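Print this page
E-mail this page

Shop Notes: Can an Arm Do the Pick-Up Yet?

Readers of these notes ask every June whether it is time to stop buying bins and brushes and let a machine clear the bench. The short version is that a machine can do part of one chore, under conditions your bench does not meet. The longer version follows, with some tips that apply whether or not you ever own an arm.

The chore in question is picking up one small part and putting it somewhere else. In a shop this means sorting hardware, returning bits to the index, clearing offcuts. In a kitchen it means crumbs, bottle caps and the spoon behind the toaster. People do this without looking. For an arm it breaks down into finding the part, getting above it, lining up the fingers, closing and lifting. Each step has its own way of going wrong.

Most of the groundwork is done in simulation. A plain block on a plain surface is the usual starting exercise, and it is harder than it sounds.
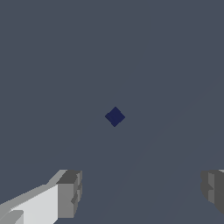
Lining up matters more than force. Two flat fingers hold a block well when they close on opposite faces. If they close on corners, the block turns until it finds a face or squirts out to one side. The same is true of a bench vise, and the fix is the same: turn the work or turn the jaws before you tighten.

Tip: When you set out small square stock for any kind of clamp or fixture, lay it parallel to the front of the bench. A strip of scrap screwed down as a fence will do it. You will save a wrist turn on each piece.

Tip: Clear a hand's width on both sides of anything you intend to grab. Fingers need room to come down beside a part. Parts stored touching each other are slow for people and close to impossible for a two-finger gripper.

The Urnine workshop ran a simulated pick-up exercise for 38 evenings and kept a log. It made 1291 attempts at lifting a single block. In 207 of them the fingers came down on top of the block instead of beside it. That one fault took more time to sort out than all the others, and it came from a height setting.

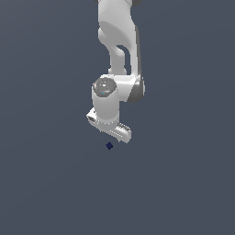 Kacper Górecki wrote in to object to the whole line of inquiry. His note read: "A block is not a chore. My floor has sawdust, a cord, three kinds of screw and a dog. Show me a machine that picks one drywall screw out of that and I will clear a shelf for it. Until then I have a magnet on a stick."

The magnet on a stick is the right answer for steel screws and will be for some time. It does not need to find the screw. Most good shop tools work this way - they remove the finding step. A sweep magnet, a parts tray with sloped sides and a dust hood over the saw all collect things without knowing where they are. Before you ask whether a machine can look for something, ask whether it has to be looked for.

Brass and stainless are another matter. For those, lay an old bedsheet under the work and gather the corners when you finish.

Reach is the second problem. An arm with many joints can put its hand in the same spot with its elbow in several different places, and some of those places are where you keep the drill press. Anyone planning a cell should mark out the space the elbow needs as well as the spot the hand goes to.
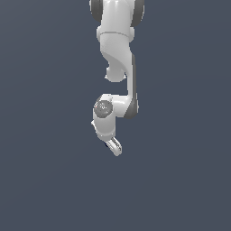
Arm folded, gripper empty.

Tip: The elbow rule holds for people too. Stand at your bench, hold a screwdriver at the work and move through the full turn. If your elbow meets a shelf, move the shelf. At Stotness the wall rack over the assembly bench was raised 14 inches for this reason and the complaints stopped.

Tip: Park tools in the position you pick them up in, handles toward you and all at one height. An arm has to be told a resting position between jobs. A driver rack is the same idea in pine.

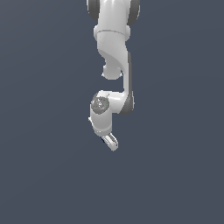 Soft goods are the third problem and the worst one. A block keeps its shape when squeezed. A shop rag does not, and neither does a dish towel or a bag of flour. Folding laundry by machine can be done slowly with a lot of setup, and I would not plan a utility room on it.

So, by chore, as things stand:

Moving identical rigid parts from a fixed tray: yes, if someone builds the tray.

Sorting mixed fasteners from a coffee can: partly. Use stacked sieves first.

Wiping a flat counter with nothing on it: yes. Clearing the counter first: no.

Loading a dishwasher: with known plates in a known rack, sometimes. Glassware, no.

Sweeping under a bench: a disk vacuum will do it if you lift the cords. Screw a row of cup hooks to the underside of the bench top and hang them there.

Next time, the Zawadzka drawer divider and the Tiltar hinge jig, both with cut lists.

Print this page
E-mail this page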